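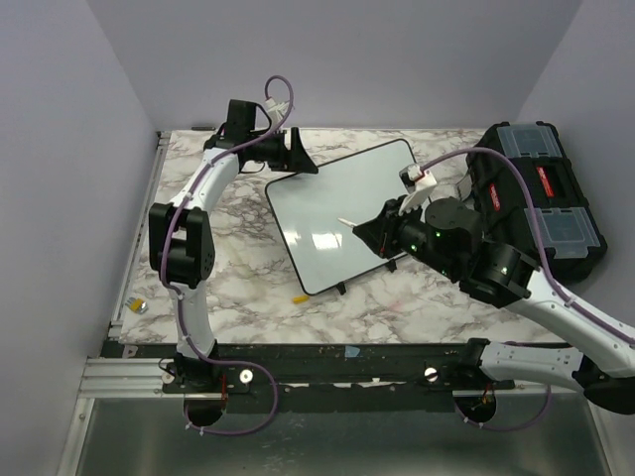
According to one reader's remark appended to the district's published plan, the Jokau Forest "was thinned too late and burned too rarely" to be called a managed woodland before its present program began. The Jokau Forest is a public pine and oak forest north of the town of Jakgate. It covers 301 square miles and is divided into 5 ranger districts, the largest of which is Hiltska.

Prescribed burning is carried out in spring and again in September, when humidity permits. Crews treat almost 400 acres in a typical burn season, mainly on the dry slopes above Fuchs Creek. Plots are surveyed before each burn for ground fuel, tree spacing and signs of bark beetle.

Timber sales are limited to small-diameter pine. Felling is prohibited within 200 feet of streams and in the old oak stands of the Hiltska district. The current management plan took effect on 2025-04-24 and replaced separate plans for the individual districts.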